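January 15, 2018

Home late, feet soaked, and there was only half a tin of soup in the cupboard, so dinner was toast. Never mind! I wanted to get today down before I forget it, as it was my first proper day of driving the arms by myself and I'm far too wound up to sleep.

We've moved on to the plugs now. Last week at Jindero was all cups and sponges, which I'd got quite smug about, and then this morning the new list came through from Fadwood and it was connectors, connectors, connectors. They want 800 good goes before May. I did 10 before lunch that I'd be happy to show anyone, and a great many more that I wouldn't. You hold the two handles, you move, the arms move after you, and every little wobble of your own gets saved along with everything else (my coffee wobble included, so it's tea from tomorrow).

The hard bit is that you can't feel anything. With your own fingers you'd find the socket in the dark, but through the handles it's all eyes, and by three o'clock mine were like sandpaper. I kept pushing a hair too early and having to throw the whole go away and start again. 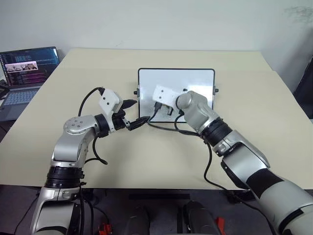
My left hand is the one that needs the practice, no question. The right I can park over a spot and more or less forget, but the left wants to drift whenever I think about something else. So I've started coming in low and slow from the side, with the black plug already pointing at the white board and the right gripper waiting over the little connector, and I don't let myself hurry that last stretch at all. The cables are a pest too, there's one running right along the bottom edge of the board and I'm forever fretting about snagging it.

Ovumstead tomorrow for the long meeting, worse luck. I'd much sooner be back on the handles. Must remember to buy soup, and dry socks for the bag.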